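Checking reset drift with a reference still
Skakden bench notes, 1/14/21

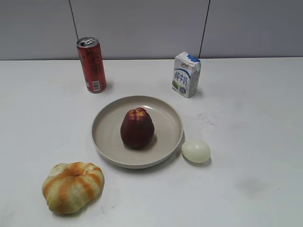
Start layout for the fruit and plate task, fixed camera.

When you compare two policies on a real table, each trial has to start from the same layout. If the plate creeps towards the wall over an afternoon, the second policy is being tested on a different problem. The method on this page uses one still from the fixed camera to put the objects back where they were. We wrote it for the Brusdale trials and now use it for all tabletop work.

What you need

A camera that is bolted down, and a screen you can see while standing at the table. The overlay script is in the Mogensen repository under tools/reset. Any program that can blend a live view with a saved picture will do.

Step 1. Take the reference

Send the arm to its park pose so that it is out of view. Lay out the objects and step back. Lock exposure and white balance before you save the still. Check that the line where the table meets the wall is visible, as you will need it in step 2.

Step 2. Check the camera

Blend the live view over the reference at half strength. Look at the back edge of the table and the dark seams in the wall panels first. If they are doubled, the camera has moved and you should fix that before touching any object.

Step 3. Place the objects, large to small

Start with the plate. Then do the can and the milk carton at the back, turning each one until the printing lines up. The red fruit goes in the middle of the plate. Leave the orange and the egg until last. The egg lies on its side close to the rim of the plate and is easily knocked when you reach over it.

Match the outline where an object meets the table. Shadows shift with the room lights and will mislead you.

Step 4. Score the reset

Run the script with the score option. It reports the largest offset in millimetres. We accept anything up to 3 and redo the placement above that.

What we found

We ran 300 resets on the Surkamwood task, half by eye and half with the overlay. By eye, the plate drifted steadily in one direction and the operators did not notice. With the overlay the error stayed small and had no direction to it. The gap between the 2 policies under test also shrank, so part of our earlier result was down to drift.

Known problems

Food changes shape and colour. Peeled items are the worst, and we take a new reference whenever one is replaced.

Marks on the tabletop are tempting as guides. Don't use them, they go when the table is wiped.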